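To: kevel-users
Subject: Re: [kevel-users] Contact planner stalls on the last few millimeters
Date: 30th January

Hi all,

Replying inline because there are several threads tangled together in this one, and I think they come apart nicely once you look at them separately. I spent most of the week in this corner of the code and had a great time, so forgive the length.

> We moved our board task from the old Wekton planner to Kevel and the free-space motion is lovely. The trouble starts when the tip gets close to the part. The planner finds a path, the controller follows it, and then everything just sits there a hair above the surface until the goal times out. It doesn't happen on every run.

Yes! I can reproduce this, and I'm so glad you wrote it up, as I had been blaming my own scene files for it. Two things are going on.

The first is the collision margin. Kevel pads every mesh by 3 mm unless you tell it otherwise, and the padding applies to the fingertips as well as the target. So when you ask for a touch pose, the planner quietly hands you the nearest pose that respects the margin, and the controller is perfectly happy there. The goal checker is the only one that knows you wanted contact. That explains the timeout.

The second is the handover between the two controllers. The approach runs in position mode and the last bit is supposed to switch to the compliant one, but the switch waits for the tracking error to settle. With a stiff arm and a slow final segment the error hovers right at the threshold, and whether you get the switch depends on luck with timing. I logged 40 approaches back to back and the ones that stalled all had the same little sawtooth in the error signal.

> Is it our box model? It has a lot of small parts on the top and we wondered whether the collision mesh is too detailed.
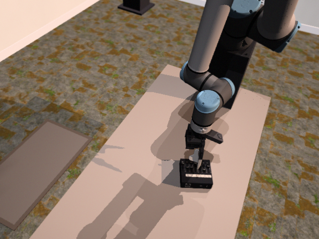
On mesh detail: it does matter, though less than I expected. If you feed in the full visual mesh, every knob becomes its own convex piece, each one gets padded, and the pads merge into a sort of lumpy blanket over the top of the part. Any free space between components disappears. Swap in a plain box for the body and keep separate shapes only for the things you really want to touch or avoid. My planning time went from 400 ms to something I stopped bothering to measure, and the paths came out smoother too.

What you can do today, with no patch:

```yaml
collision:
 default_margin: 0.003
 allow_contact:
 - [fingertip_left, target_top]
 - [fingertip_right, target_top]
handover:
 mode: distance
 trigger: 0.005
```

The `allow_contact` pairs drop the margin to zero for those links only, so the rest of the arm still keeps its distance from the table. Please list both fingertips even if you only use one to touch. I forgot the second one and lost an afternoon to it.

`handover.mode: distance` ignores the tracking error completely and switches when the tip is within the trigger distance. It's in the Faulkner branch now and I'd love to see it in the next release.

> Also, could the perception side be responsible? We take the part pose from the depth estimator.

Possibly, but rule it out first. Run the same task with the ground-truth pose from the simulator (`pose_source: sim`) and see whether the stall goes away. Mine did not, which is how I ended up staring at the planner. One thing to check if you do go back to the estimator: the arm's own shadow falls across the part during the approach, and with the color-assisted mode on, the estimate can wander as the shadow edge moves. Freezing the pose once the arm starts its final descent fixed that for me. There's a `latch_pose` flag for it, sadly undocumented. I'll send a docs change.

> Would you take a patch for the goal checker?

Very much so. I would like it to report "reached pose, no contact" as its own result, separate from a timeout. The Cemberg folks asked for the same thing on the tracker a while back, and their state machine could use it right away. If you send it against the Faulkner branch before the February freeze I'll review it the same day.

I've put my test scene and the log plotting script in `examples/touch_approach`. The script is ugly. It does draw the sawtooth very clearly, and if you run it on your own logs I'd be really curious whether you get the same shape, particularly on a different arm or with a slower control loop.

Thanks again for such a clear report!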